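Psarras to Open Flooring Showroom and Sample Library in Jidadton

New location replaces the Trekden counter and adds a lending desk for homeowners

Psarras, a regional supplier of flooring and interior trim, will open a showroom and sample library in Jidadton this August. The store takes over the former furniture building on the east side of town and will carry the company's full range of plank, tile and sheet flooring, along with baseboards, thresholds and stair parts.

The sample library is the main addition. Customers will be able to borrow up to 2 full-length planks at a time, take them home and keep them for a week at no charge. The library opens with 200 samples on the shelves. Small chips will still be handed out at the counter for anyone who wants them.

"People pick a color under store lights and then see it next to their own cabinets, and they call us back," said Rafail Deligiannis, general manager of Psarras. "A full plank shows you the knots and the grain. A chip the size of a playing card can't do that."

Gray and ash tones remain the most requested colors at the Trekden counter, according to Deligiannis, with darker browns second. The company has added several lighter oak colors to the range this year and expects those to do well in smaller homes.

The Trekden counter will stay open through the end of the month. Orders placed there can be picked up at either location, and store credit will carry over. Staff from Trekden are moving to the new store.

Contractors will have a separate entrance on the north side of the building, with early hours on weekdays and covered loading. Trade accounts opened at Trekden do not need to be set up again. Psarras will also begin delivering within 50 miles of Jidadton — until now, deliveries stopped at the county line.
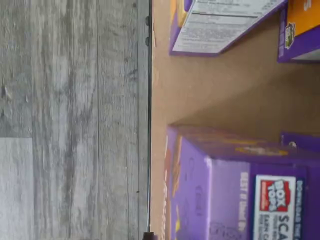 JIDADTON — Sunday, August 4, 2024

Installation work will be handled by Ploltum, which has laid floors for Psarras customers for several years. Ploltum will keep a desk inside the showroom, where customers can book a measuring visit and get a written quote. The measuring visit is free for rooms within the delivery area. Stairs and moisture repairs are quoted separately.

"Most of the calls we get are about the floor under the floor," said Rafail Pappas, who manages scheduling for Ploltum. "If we can talk to the customer before they buy, we can tell them what has to be leveled or pulled up first."

Ploltum will also hold short evening classes for people who plan to do the work themselves. The first classes cover floating floors, cutting around door frames and leaving the right gap at the walls. Classes are free, but seats are limited and sign-up is required at the desk.

The building has over 120 parking spaces, shared with the garden center next door. Sample returns can be left inside the front entrance during store hours. Planks returned with cuts or glue on them will be charged at the regular price.

Hours and class dates will be posted at the store and at the Trekden counter.

Contact: Psarras Press Office, Jidadton | © 2024 Psarras. All rights reserved. | Back to top

Recent releases
Psarras adds light oak colors to plank range
Trekden counter: summer hours and holiday closing
Ploltum and Psarras extend installation agreement
Changes to trade account billing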